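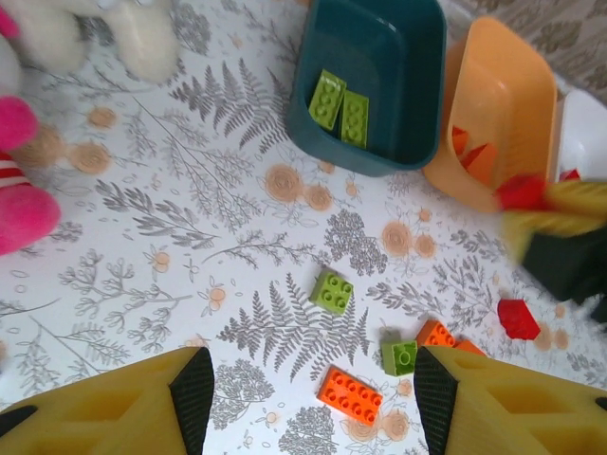
Item 1. Loose bricks on the cloth, teal and orange bins behind.

Category: Toy & Play Area Checks / Sorting Tables

SORTING TABLE INSPECTION, WITH COMMENTS
Sheet used: Predovero play table checklist, the short one
Date of check: 11/06/2025

I was asked to fill this in as written, and I have. Where I think the sheet is asking the wrong thing, I've said so.

1. Bricks sorted by colour, one colour per bin
PASS for what is in the bins. Green is in teal, orange is in orange, red is in white. FAIL for the rest, which were out on the cloth. The sheet has one tick box for both, so I've left it blank. I'm also not convinced that green bricks in a teal bin is a match anyone would call obvious. A green bin would settle it.

2. Brick size suitable for the age group
NOT CONFIRMED. The sheet says "large type only" and gives no measurement. The smallest green ones are the ones I'd put through the choke gauge, and no gauge came with the kit. Please don't tell me again that the colour is a guide to size.

3. Table covering flat and secure
QUERY. The fern and blossom print is pleasant enough, but small things are harder to pick out on a busy pattern. A plain cloth would make the end-of-day check faster. The Vulloretti catalogue says patterned cloths "aid concentration." I'd like to see who measured that, and how.

4. Soft toys in sound condition
The white teddy has small black eyes and a small black nose. Tug test all three, and record the result per toy, not per box. It also wears a bone-shaped tag on the chest. 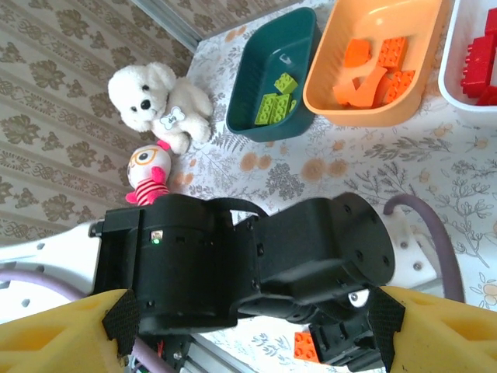
Tags like that should come off before a toy goes out to under-threes, whatever the label claims about stitching. The doll in red and white stripes has a large orange-rimmed eye, and I want to know how it is fixed on before I sign for it. The pink tuft near its head gets the same treatment. Marked HOLD, both toys.

5. Bins free of cracks and sharp edges
Rounded corners on all three, good. Run a thumb along every rim anyway. Mac Giolla replacements are listed at 400 g each, and I have my doubts about a bin that light once it's full.

6. Bins stable and within reach
QUERY. They are lined up at the back of the table, by the wallpaper. Fine for an adult. A smaller Student chair user will lean across the cloth to get there, and the sheet doesn't ask about leaning.

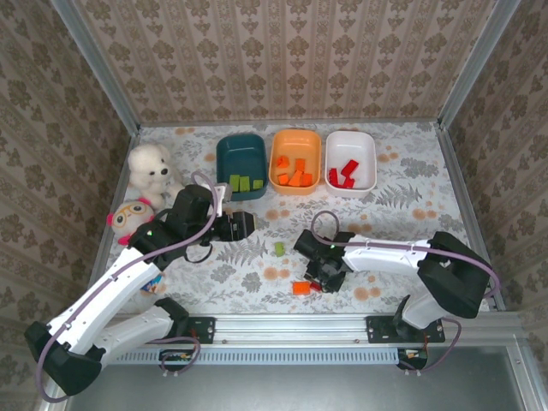 Item 6. Teal, orange and white bins along the back; three blocks still out.

7. Surface clear at close
FAIL. One green, one orange and one red block outside the bins. The sheet allows a "minor" here. I don't, having stepped on one in January.

8. Rails and posts
Wipe down the metal rails and check the fixings. The sheet says every 20 weeks. I'd make it 4.

Result: not signed off. Recheck items 2, 4 and 7.

2 comments | 4 shares
Contact the checklist desk | © Predovero | Back to top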